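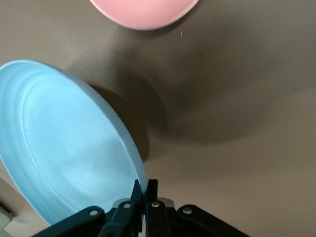 Wrist camera view, plate handling task: blue plate held at the rim, pink plate flat on the table.

Bromside data collection - progress report to Ostex
Tuesday, October 11, 2022
Prepared by Gerd Gerlach

Collection under the tableware stage began in August. We now have 2,300 recorded examples against the stage target, all driven by an operator and saved with the wrist view and the joint positions. Of these, 800 are plate tasks. The rest are cups and cutlery.

Plates have been slower than planned. A flat plate gives the fingers very little to close on, and operators needed practice to tip one up by its rim without pushing it across the table. We dropped 70 plate recordings at review, mostly for long pauses or a second attempt at the grip. Failed grips with a clean recovery were kept and labelled as such.

Labelling is 6 working days behind collection. Bralura has changed its export format and we are rewriting our import script to suit - this should be finished before the next report.

Spending is within budget for the period. The only unplanned cost was a replacement set of finger pads.

Next period:
Stacking plates of different colours
First training run on the plate examples
Trial of the Oláh labelling guide with two new operators

We ask Ostex to confirm whether bowls stay in this stage or move to the next one.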